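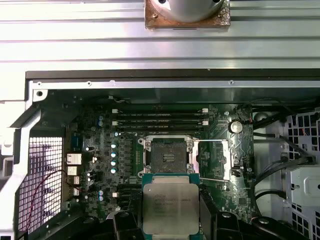 Wrist camera view of the gripper holding a Xeon processor at the open socket.

Tutorial: Checking a learned insertion policy on a CPU socket

This page covers how we run the processor insertion test for the Lorno policy. It assumes the arm is already calibrated and that you have been through the Briem setup page. Liis Mets wrote the first version of these steps, and the numbers at the end come from her April runs.

What the test measures

A CPU has to be set down flat. If it slides while touching the socket, pins bend, and a bent pin is hard to spot later. The method splits the job into two stages. A vision stage brings the chip over the socket using only the wrist camera. A contact stage then lowers it, using the force readings to correct small errors in tilt and position. The test tells you how much error the second stage can take over from the first.

Before you start

Use a scrap motherboard. Leave it mounted in its chassis, as the side walls limit how far the wrist can turn and the policy was trained with that limit. The retention lever must be open and the bracket out of the way of the chip. Take the cooler off and wipe any old paste from the processor lid, or the fingers may pick it up and lose grip.

Load the Fistia controller and set the force limit before you enable the arm. The default limit is meant for connectors and is too high for socket pins.

Step 1. Grasp the chip

Place the processor in the tray and run the grasp routine. The fingers should press on two opposite sides. Check the camera feed: part of the socket has to stay in view past the edge of the chip. If the chip hides it completely, release and grasp again closer to the fingertips.

Step 2. Record the reference pose

Guide the arm by hand until the chip is seated, then save the pose. Back off straight up. Do this again whenever the chassis is moved, even slightly.

Step 3. Set the start offsets

The script moves the arm to a random start position near the reference pose. Keep the tilt offset off for the first batch – it makes faults in the camera calibration much harder to find.

Step 4. Run the trials

Start the batch with the contact stage on. Each trial ends when the chip is seated, when the force limit is hit, or when the time runs out. After a force stop, inspect the socket with a magnifier before you go on. Then repeat the same batch with the contact stage off. Keep the same random seed so that the start positions match.

Step 5. Label the results

Mark a trial as a success only if the chip is flat and the notches line up. Do not rely on the height reading alone. A chip turned the wrong way can give nearly the same value.

Results from the April runs

We ran 40 trials with the contact stage on and 40 with it off, from the same starts. With it on, 39 ended with the chip seated. With it off, 7 did. The one failure with contact sensing was a slipped grasp. The policy had been trained on up to 200 demonstrations per board type, and we have not yet tested how few it needs.

Known problems

Glare from the metal lid can throw off the vision stage. Move the lamp to the side and rerun step 3.

If the arm hovers over the socket and never descends, the force sensor has probably drifted. Zero it with the gripper empty.

Logs can be exported to Fastenton for plotting. Older log files lack the tilt column and have to be converted first.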